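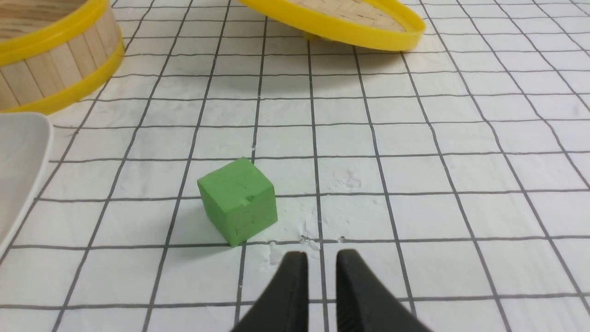 Woran merkt ein Roboter, dass er zu fest zudrückt?

Am Motorstrom. Je mehr Widerstand die Finger finden, desto mehr Strom zieht der Antrieb, und ab einem eingestellten Grenzwert soll Schluss sein. Einen Tastsinn im eigentlichen Sinne haben die meisten einfachen Greifer nicht, sie haben eine Stromrechnung.

In Rotdale, wo das Projekt Inthanon zwei Räume über einer ehemaligen Druckerei bewohnt, hat diese Rechnung im September nicht gestimmt. Es ist niemand verletzt worden, das sei vorweggeschickt, auch wenn es der Geschichte einiges an Dramatik nimmt. Es gab einen sehr flachen Schaumstoffwürfel, eine Birne in einem Zustand, über den man höflich schweigt, und einen Finger, der einen Nachmittag lang unangenehm nah an der Sache war. Der Rest ist Papier.

Das Vorhaben klingt harmlos. Ein Arm soll lernen, Dinge vom Tisch zu nehmen und in eine Schale zu legen, ohne dass man es den Dingen hinterher ansieht. Küchentauglichkeit heißt das im Antrag. Auf dem Tisch liegt deshalb eine weiße Matte mit Raster, und darauf steht, was eine Küche eben so hergibt, wenn Techniker sie einrichten: Bambusdämpfer mit gelbem Rand, ein weißes Tablett, dazu ein kleiner grüner Würfel, den man in keiner Küche der Welt je gebraucht hat. Würfel sind die Freunde der Robotik. Sie rollen nicht weg, sie haben Kanten, und sie beschweren sich nicht.

Chanida Ratanaporn leitet die Versuche. Sie hat früher Verpackungsmaschinen in Betrieb genommen und spricht über Greifer wie andere Leute über einen begabten, aber unzuverlässigen Neffen. Der hier stammt von Presinach, die Steuersoftware von Flinard, und zwischen den beiden liegt ein Kabel. Wer jemals Maschinen verschiedener Hersteller verbunden hat, wird an dieser Stelle schon nicken.

Durchgang 571 war ein ganz gewöhnlicher. Der Arm fuhr über den Würfel, die Finger gingen auf, die Finger gingen zu. Auf dem Bildschirm erschien die Meldung »Objekt gegriffen«. Dann gingen die Finger weiter zu. Ratanaporn stand daneben und sah, wie aus einem Würfel etwas wurde, das man mit gutem Willen eine Scheibe nennen konnte. Auf dem Bildschirm stand weiterhin »Objekt gegriffen«, was ja auch stimmte.

»Ich habe erst gedacht, der Würfel ist kaputt«, sagt sie. »Man verdächtigt immer zuerst den Würfel.«

Also bekam der Arm einen neuen. Der überstand den ganzen Tag ohne Beanstandung, und man war sich einig, dass der alte eben müde gewesen sein müsse. Materialermüdung ist ein schönes Wort, es klingt nach Prüfung und erspart sie einem. Im Protokoll steht bei Durchgang 571 in der Spalte »Bemerkung« ein einziges Wort: »Würfel«.

Am nächsten Morgen war die Birne dran.

Man muss der Birne zugutehalten, dass sie die Diskussion versachlichte. Schaum kann man wegwerfen, eine Birne verteilt sich. Apinya Nakpan, bei Inthanon für die Elektronik zuständig und als Einzige an diesem Tag im hellen Pullover erschienen, griff hinein, um den Rest herauszunehmen, solange man noch etwas herausnehmen konnte. Die Finger standen zu diesem Zeitpunkt offen. Sie hatte die Hand schon wieder zurückgezogen, als sie zufuhren. Wie lange vorher, darüber gibt es in Rotdale zwei Meinungen, und beide gehören Nakpan, je nachdem, wer fragt.

Danach wurde der rote Knopf gedrückt, was man auch vorher hätte tun können. So steht es in der Betriebsanweisung, die laminiert an der Tür hängt und die von außen besser zu lesen ist als von innen.

Die Suche nach der Ursache dauerte länger, als der Fehler es verdient hatte. Zunächst schrieb man an Presinach. Dort las man die Anfrage sorgfältig und teilte mit, der Greifer tue, was ihm die Steuerung sage. Dann schrieb man an Flinard, wo man ebenso sorgfältig las und mitteilte, die Steuerung sage dem Greifer das Richtige. Beide Antworten waren freundlich, und beide trafen zu, was die Angelegenheit nicht beschleunigte. Nakpan hat sie ausgedruckt und nebeneinander an die Wand geheftet. Sie passen gut zusammen, sogar die Schriftart ist dieselbe. 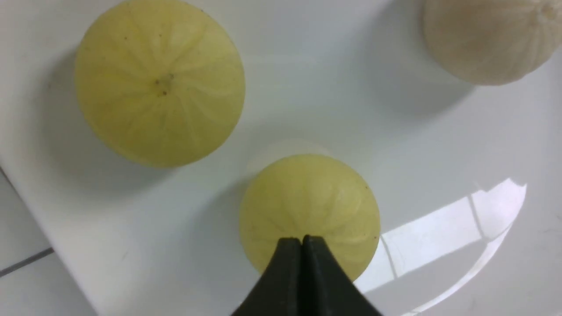
Gefunden hat sie es schließlich im Fehlerspeicher, den bis dahin keiner geöffnet hatte, weil ja keine Fehler gemeldet worden waren. Dort stand die 403. Die 403 ist bei diesem Greifer kein Alarm, sie gilt als Hinweis, und Hinweise werden gesammelt, ohne dass man jemanden damit behelligt. Ihr Text lautet: »Verbindung wiederhergestellt«. Ein Satz, bei dem man sich eher freut.

Wiederhergestellt wird allerdings nur, was vorher weg war. Bleibt das Signal länger als 2000 Millisekunden aus, startet die Elektronik im Greifer neu, still und ohne die Steuerung zu fragen. Beim Neustart lädt sie ihre Werkseinstellung, und die erlaubt eine Kraft von 60 Newton. Die Steuerung wiederum schickt ihren eigenen, viel niedrigeren Grenzwert genau einmal, nämlich morgens beim Einschalten. Von einem Neustart am anderen Ende des Kabels weiß sie nichts. Sie geht davon aus, dass gilt, was sie gesagt hat. Man kennt das aus Familien.

Von da an greift die Maschine mit voller Kraft und meldet guten Gewissens Erfolg. Steife Gegenstände lassen sich nichts anmerken. Der zweite Würfel war aus einer härteren Charge und hätte auch einen Schraubstock mit Haltung ertragen, weshalb er den Versuchsleitern so ausgezeichnet gefiel. Geprüft wurde also tagelang die Charakterfestigkeit des Würfels.

Und warum fiel das Signal überhaupt aus? Das Kabel lief am Arm entlang und war am Ellbogen mit einem Binder fixiert, der etwas zu stramm saß. In einer bestimmten Stellung, weit vorn und tief über dem Tisch, zog er am Stecker. Meistens kurz genug, um nicht aufzufallen. Ein Kabelbinder also. Wer sich von der Robotik ein Versagen auf der Höhe der Zeit erhofft hatte, wird enttäuscht; mit künstlicher Intelligenz hat das so viel zu tun wie ein tropfender Hahn mit Hydrodynamik.

Den Binder hat Nakpan durchgeschnitten und durch Klettband ersetzt. Damit war der Fehler weg, und Ratanaporn erklärte ihn trotzdem für offen, womit sie sich, wie sie sagt, einen Vormittag lang unbeliebt machte. Der nächste Stecker werde sich auch irgendwann lösen, oder es reiche jemand, der über das Netzteil stolpert. Der Grenzwert wird jetzt vor jedem einzelnen Griff neu gesendet, und der Greifer muss ihn zurückmelden, bevor sich die Finger rühren. Kommt die 403, bleibt der Arm stehen, und zwar so lange, bis ein Mensch nachgesehen hat. Das kostet Zeit. Im Projektplan war sie nicht vorgesehen, das Mittagessen wird kürzer.

Außerdem gilt eine neue Reihenfolge für alles, was mit Händen geschieht: Knopf, Warten auf die Lampe, Hineingreifen. Ratanaporn besteht auf dem Warten. Offene Finger sehen nach Feierabend aus, sagt sie, und das sei das Gefährliche daran. Ein laufendes Sägeblatt behandelt jeder mit Respekt. Ein Greifer, der offen über der Matte steht, wirkt wie jemand, der gerade überlegt.

Inzwischen wird in Rotdale auch wieder Obst angefasst. Runde, blassgrüne Früchte auf weißem Grund, mit feinen Rippen, über deren Sorte im Team Uneinigkeit herrscht; im Protokoll heißen sie »rund, hell«. Nach einem Griff kommen sie in eine Schüssel und bleiben über Nacht liegen, denn eine Druckstelle meldet sich gern erst am Morgen. Diese Schüssel ist vermutlich das ehrlichste Messgerät im Haus. Kalibriert wird sie auf dem Wochenmarkt.

Presinach hat angekündigt, die 403 mit der nächsten Version zur Warnung zu befördern. Flinard prüft noch, ob Warnungen dieser Art an der eigenen Oberfläche angezeigt werden sollen, und wenn ja, in welcher Farbe. Nakpan tendiert zu Rot. Der flache Würfel liegt unterdessen auf ihrem Schreibtisch und hält Lieferscheine fest, wofür er ein wenig zu leicht ist. Bei offenem Fenster nimmt sie zusätzlich den Locher.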